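Search this site Enter keyword Search

In Defense of the Worn Block

February 24, 2024
By Colin Cropper

Each year the board of the Nava Early Learning Trust reviews the equipment held in its playrooms, and each year a proposal is made to replace the painted wooden blocks. The reasons given are sensible enough. The paint is chipped and the corners are scuffed. A visiting parent may look at a table of such blocks and conclude that the room is poorly funded. I wish to set out why, in my view, the proposal should again be declined.

The blocks in question are plain rectangles in a small number of colors. They do not light up, and they carry no letters or numerals. The catalogs now offer sets from Skaltier with magnets inside each piece, and a Protwood range finished in a hard coating that is advertised as lasting 30 years. I have no quarrel with either firm. Both products are well made. A new set of the magnetic type would, however, cost us 300 dollars per room, and the question before us is what the children would gain from it.

A magnetic block corrects the child's error. Two pieces placed badly are drawn together and hold. A wooden block placed badly falls, and the child must consider what to do next. Our staff have long regarded that moment as the most useful part of the activity, and I have seen nothing in the sales literature to change their opinion.

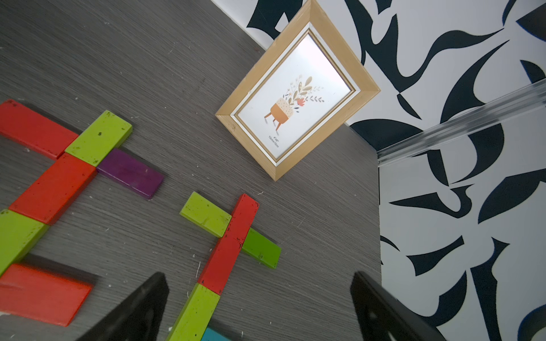
There is also the matter of appearance, on which opinion among our families is divided. Some hold that a playroom should look new. I would ask them to consider what chipped paint tells us. A red block with dark spots and bare edges has been picked up and put down many times. It has been a wall, a loaf of bread and a bus. The handsome objects we place near the play tables, such as a framed print of a potted plant in a light wooden molding, are there to be looked at, and it is right that they should be kept clean and whole. Blocks have a different purpose and should be judged by a different standard.

I do not wish to overstate the case. Old paint must be treated with care. Any block on which the finish is flaking should be taken out of use until the coating has been tested, and loose specks should be wiped from the tabletop before the next group sits down. A block with a split or a raised splinter should be discarded. These are ordinary duties, and the Trust already has a written procedure for them, last revised in May. The procedure calls for inspection of every set at the start of each term – a requirement that would apply equally to new equipment.

Mixed colors are sometimes raised as a further objection. Lime green, purple and teal do not match the furniture, and the sets have lost their original proportions as pieces went missing. I find this a weak argument. Children sort what they are given. An uneven supply of colors obliges them to share, to trade and to substitute, and a lone purple block will often be given the place of honor on top.

The money would be better spent on shelving at a height that children under four can reach. I have submitted a request to that effect for the Skaltar Street rooms, and I ask members to support it.

Reader Comments (3)

Gran of two
My own set went to my grandchildren with hardly any paint left on it. They play with nothing else.

M. Ostby
I agree about the magnets but not about the paint. Please publish the test results before the next term. Parents should not have to ask.

blockparent9
Would the Trust consider sanding the old ones and leaving them bare? We did ours over a weekend and they came up very well.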